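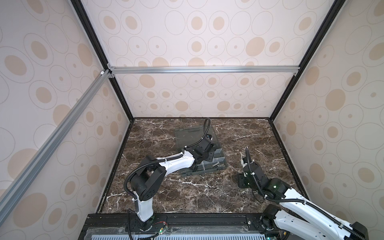
Comfort Ayaaba loved small parts -- really loved them! -- and on her first morning at Drodstead she asked for the sorting before anyone could offer her the till.

"All of it?" said Ehsan. He had 918 drawers behind the counter and over half of them were labeled "misc."

"All of it!"

By noon she had found the hinge pins for Mrs. Rutherford's music box, which had sat silent on the shelf since January. Ehsan slid one in and turned the key, and out came a waltz, wobbly and far too fast and wonderful. Comfort danced the length of the counter with a divided box under her arm, everything in it rattling along.

"Again," she said, and he wound it up.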